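Rallov pick-from-tray project, progress report, September 2, 2025

Hi all! Quick one on how the example gathering is going, and where your money went since March. We're building up simulated runs of an arm picking cups out of a round tray, so the Rallov policy has plenty to learn from before it goes near hardware.
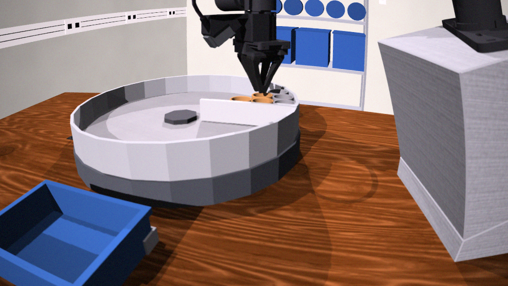 Promach wrote back on the last draft to ask whether simulated runs would count toward the total we promised, and would we please keep them in their own column. Yes to both! We have 101 good runs saved and another 25 I want to look at again (mostly fussy finger placement, and I'm picky).

Tight clusters are still the hard part. The fingers have to come down into one cup with its neighbors right there, so I've been slowing the approach and saving more tries of that bit. 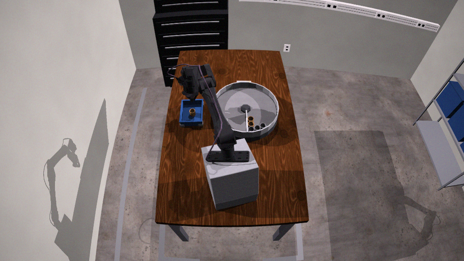

Sultana Manipulation Team

Drops into the blue bin are getting easier to record, and I've cut the pause before release. The labels now mark reach, grasp and release separately, which took me way longer than I'd planned. 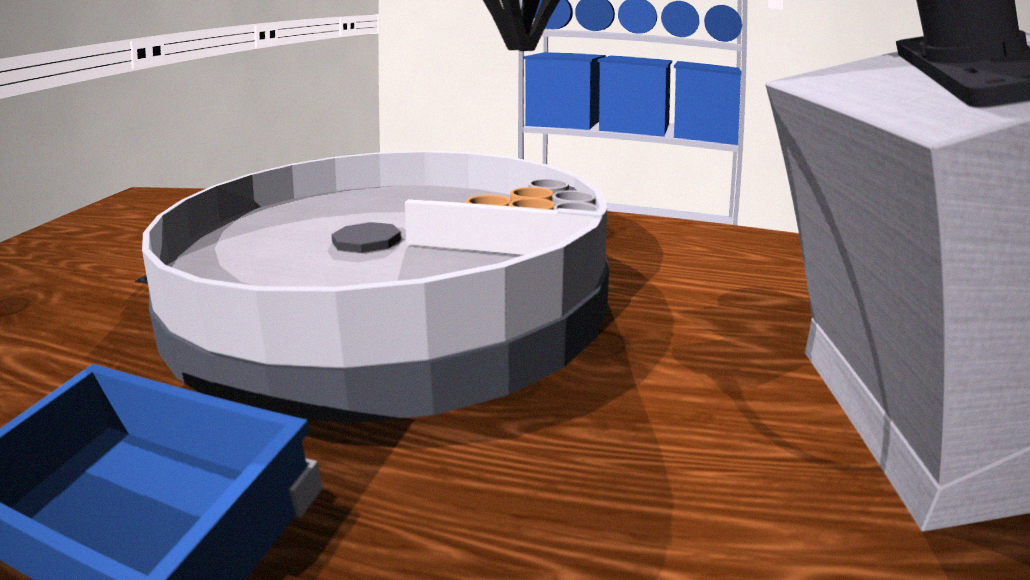
I also want more variety in the starting layouts, so Flusside is sending us 3 new layout scripts. Budget is fine, except that render time ran over by 6 hours.
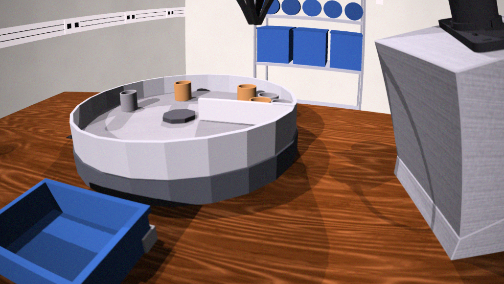
Orange and gray cups in the round tray, gripper overhead.

Next up: recheck those 25, then start the first training pass.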